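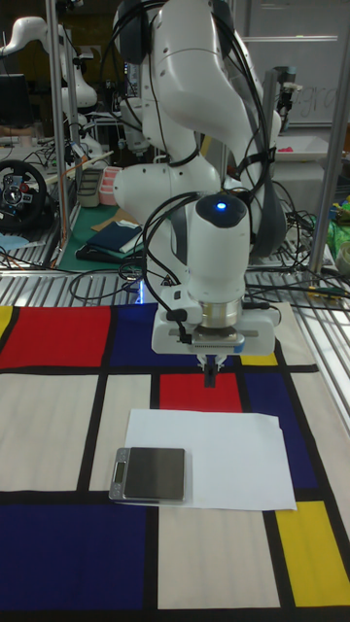 **What is *Gingate*, and when can readers get it?**

*Gingate* is Shoshana Holloway's long-awaited account of the liquor license scandal that brought down most of the Remo County Board, and Fovelov Press will publish it in hardcover and e-book this August.

## Fovelov Press to Publish *Gingate*, the Full Story of the Remo County License Scandal

REMO COUNTY: Fovelov Press is delighted, and more than a little relieved after so many rounds of legal reading, to announce the coming publication of *Gingate: How a Case of Gin Bought a County*, the first book by longtime courthouse reporter Shoshana Holloway.

Many of our neighbors will remember how the story first came out. A bar owner who had been waiting ages for a license stood up during public comment and asked, very politely, why the place across the street had gotten one in nine days. What followed was a state investigation, a recall election, a good deal of shouting in the grocery store, and a nickname that stuck to the county whether the county liked it or not. Holloway was in the second row with her notebook that evening, and she kept going back to the meetings long after the television trucks had packed up and gone home.

The book runs to 577 pages, and we can promise that we did try to make it shorter! Every time an editor suggested a cut, Holloway would come back with another letter or another set of minutes that made the passage better, and in the end we gave in and ordered more paper. Its 13 chapters follow the license files from the clerk's counter to the grand jury, with a generous section of notes at the back for those who like to check a writer's work (we hope you will).

"I didn't want to write a book that told people which party to be mad at," said Holloway. "There's plenty of blame in here, and it lands on both sides of the aisle. Mostly I wanted to get down on paper how ordinary it all felt while it was happening. People did each other small favors for years, and they brought cookies to the meetings where they did it."

Early readers have been kind, though they haven't all agreed with each other. Some came away feeling the former board chairman gets off too lightly, and others thought the chapter on his divorce could have been left out altogether. We've left it in, and we expect to hear about it.

## Launch evening at Ferreira Books

Holloway will read from *Gingate* at Ferreira Books, on Main Street across from the old courthouse, at 7 p.m. on launch night. She'll take questions afterward and sign copies for as long as there's a line. Admission is free, children are welcome, and the shop will be serving lemonade and, yes, gin and tonics for grown-ups with ID. Parking behind the store fills up early, so please consider the lot by the library, which is a pleasant two-block walk.

Readers who can't make it may order a signed copy through Ferreira Books ahead of the launch. Please print the name for the inscription clearly, particularly if it's one with several spellings.

## Review copies and interviews

Advance copies are available now to reviewers, bloggers, podcasters, and book clubs, in print or electronic form. Holloway is glad to talk with outlets of any size and any political leaning, and she is usually easiest to reach in the mornings. Requests should go to the publicity desk at Fovelov Press, along with a mailing address and a line or two about your publication.

## About the author

Shoshana Holloway covered courts and county government in Remo County for most of her working life. She lives there still, with her husband and 2 elderly beagles, and is at work on a history of the county fair.

## About Fovelov Press

Fovelov Press is a small independent publisher of regional history, politics, and memoir. We read everything that's sent to us, though it sometimes takes us a while to write back.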